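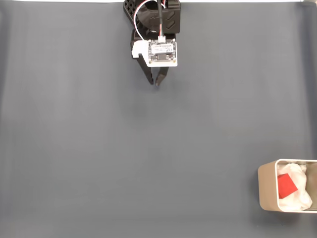
The covering of a work table receives little attention in most accounts of how a studio is equipped. At the Ullau Center for Paper and Textile Arts, it has been treated as a matter of policy for the past eight years, and the Center's written guidance on the subject now runs to several pages. The preferred covering is smooth, matte and quiet in color. A blue-gray such as the one shown takes the light softly, a little paler toward the middle and darker toward the sides, and the few faint creases running up and down its length are of the kind the Center asks its members to look for before starting work. The guidance also asks that the covering be checked along its far edge, where a strip of bright white marks the limit of the gray.

The Center occupies the second and third floors of a former glove factory and serves 60 members, among them bookbinders, quilters, pattern cutters and two makers of theatrical hats. Each pays an annual fee that includes table time. In its early years the Center left the tables bare. The tops were sound, but they had been bought from different sources and no two were the same color. Binders complained of glare from the white ones. Quilters working on the dark brown ones reported that navy and black thread could not be seen at all after four in the afternoon.

Marisol Haddad, who has directed the Center since its founding, asked the membership to test a number of coverings over one winter. Samples were laid on the long tables of the third floor and left in place through ordinary use. Members recorded their remarks in a ledger, which is still kept in the office. The remarks are brief. A glossy green sample was described as "like working on a pond." A cream one was praised for its appearance and removed after nine days, when it could no longer be cleaned.

The blue-gray sample drew few comments of any kind, and Ms. Haddad regards this as the reason for its selection. "People had stopped noticing the table," she said. "They were writing about their work again."

Color was the simpler part of the decision. The question of finish occupied the membership for much longer. A shiny surface returns the light of an overhead lamp directly to the eye, and the person seated at it tends to lean, first to one side and then to the other, in order to see past the reflection. A matte surface spreads the same light. Anika Tillman, a bookbinder who has rented table time at the Center for six years, found that she could read a pencil line on thin white paper without moving her lamp. She has since covered her table at home in the same way.

Matte coverings do have disadvantages. They show the marks of handling sooner than glossy ones, and adhesive that dries on them is difficult to lift without leaving a patch. Creases are a further concern. A covering that has been stored folded will keep the memory of the fold, and even one that has been rolled may show soft lines for some weeks. For sewing and sorting these are of no consequence. For ruling, scoring and cutting they can matter a great deal, as a blade or a bone folder will follow a ridge that the eye has missed.

The Center's method for laying a new covering was drawn up by Vandana Yadav, who manages the studios. The roll is brought into the room the evening before and left to reach room temperature. It is opened from the far edge of the table toward the near one, and smoothed by hand from the middle outward. Weights are placed at the corners overnight. No iron is used, and no tape is applied to the upper side. Ms. Yadav prefers that the covering be cut slightly short of the table at the back, so that it does not curl over the edge and lift.

Daily care is modest. Members brush the surface down at the end of each session and wipe it with a cloth that has been wrung out well. Tea is permitted on the window ledge only. Coverings are turned end for end every March, and each is expected to serve 1000 hours of table time before it is replaced. Retired pieces are cut down for drawer liners or given to the children's class taught by Matilde Louro, whose students use them under paint.

Members wishing to cover a table of their own may borrow the Center's sample set from the second-floor office for up to two weeks. Ms. Yadav recommends placing each sample under the lamp that will be used in the evening, and laying a sheet of white paper and a length of dark thread on it before making a choice.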